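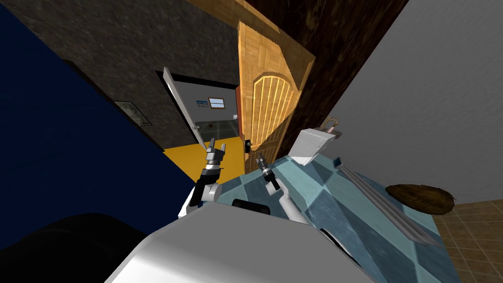
Table covered with a diamond-patterned cloth in light blue and teal.

Report on the Visit to the Breltier Weaving Mill, Drulla

Members of the Household Textiles Study Circle visited the Breltier mill in Drulla on 28 June 2003, at the invitation of its management. The party numbered 20 and was divided into two groups on arrival. The visit had first been planned for May but was moved while the dye house was closed for repairs to its drains.

The mill makes table linen, kitchen towels and a small amount of upholstery cloth. It has stood on the present site since the town's railroad yard was cleared, and the oldest part, a brick shed with a saw-tooth roof, is still in use for warping. The newer weaving hall was added on the east side and is joined to the shed by a covered passage wide enough for two carts to pass.

Both groups began in the yarn store. Cotton is bought in on cones, most of it already combed, and is held for several days before use so that it can settle to the humidity of the building. The store can hold over 1,000 cases. Members asked about the share of linen yarn and were told that it has fallen in recent years and is now kept mainly for hotel orders.

In the warping shed a warp for plain toweling was being prepared. The guide explained that a broken end found at this stage takes a minute to mend, while the same fault found on the loom may stop work for a good part of the morning. The creel in use that day carried 700 cones. Ear protection was given out before the party went on to the weaving hall, and questions about the looms were held until the groups had returned to the passage.

The dye house was seen from the gallery only, as the floor was in use. Shades are matched against cloth standards kept in a dark cabinet in the laboratory, where the card index lists 331 approved colors. Blues and greens make up the largest group. The laboratory staff noted that teal shades cause more returned samples than any other, as they look different to the buyer under store lighting and in daylight. Each sample is therefore checked under both before it is sent out.

After lunch, which the mill kindly provided in its canteen, the groups came together in the Tolentino Room to look at the pattern archive. The books cover checks, stripes, borders and a long run of diamond designs sold under the name Cleltetti. The large diamond was drawn for round tables and later adapted to long ones, which required the repeat to be changed so that a full figure falls at each end of the cloth. Several members compared the early and late drafts and found the later one easier to hem evenly.

The final hour was given to the finishing room. Hemming is done by machine, and mitered corners are still turned by hand on the heavier cloths. Seconds are sold from a counter near the gate, and a number of members made purchases.

Members wishing to borrow the copied drafts may apply to the Study Circle office. Copies are for study and may not be reproduced for sale. The Study Circle thanks the management and staff of the mill for their time. A second visit, limited to the laboratory and the archive, is under discussion, and notice will be given in the next circular.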